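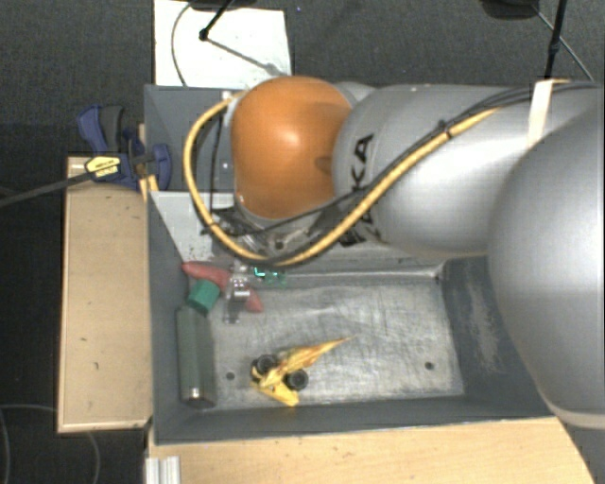 3.2 What ends up in the bin, and where it sits

I'll start with the bins, because I spent far more time thinking about them than I ever planned to. Our first ones were fabric cubes from a Braretti shelf, and they were hopeless for this. The sides sagged, everything slid into the folds, and Margit Bodnár (who did most of the early logging with me) kept having to dig around for the small stuff. So we moved to stiff ones. The bin in Figure 4 is gray and rectangular, with dark sloping walls and a metal floor that has picked up a lot of scuffs and streaks. I like that floor! Small things stay in plain sight on it, even with all the scratches.

The contents are the same kind of household odds and ends we describe in Section 2. In Figure 4 there's a bottle and a yellow toy with a dark round spot in the floor between them, plus a red item, and a little piece with bright teal-green on it close to the edge of the metal. You can't call that a category. It's what a drawer looks like when a family has stopped arguing about where things go, and that was exactly the mix I wanted.

The full collection came to 1169 objects from 79 homes. Each home handed over whatever was in its catch-all spot, and we asked people please not to tidy first (a few clearly did anyway, bless them). Eglė Vanags and I then made up the test bins by tipping in one handful at a time. We didn't arrange anything by hand afterward, even when it looked silly, with one exception: if an object stuck up over the rim we laid it flat and wrote that down.

The walls matter more than I'd expected. With straight sides, a tall thing can lean in a corner and hide two or three others behind it. With sloping sides, ours mostly slid down toward the floor, and the crowding moved to the line where wall meets floor. Bottles were the worst for this. They roll, they stop against the nearest toy, and then whatever comes next gets wedged on the far side. Soft items hardly moved once they'd landed.

For the notes, I split each bin into middle, wall line and corners, and wrote down one spot per object. Bence Lengyel thought three zones was too coarse, and for the 30 fullest bins I agree with him, so those were logged again on the finer grid in Section 3.3. Anything touching two zones went to the one holding more of it.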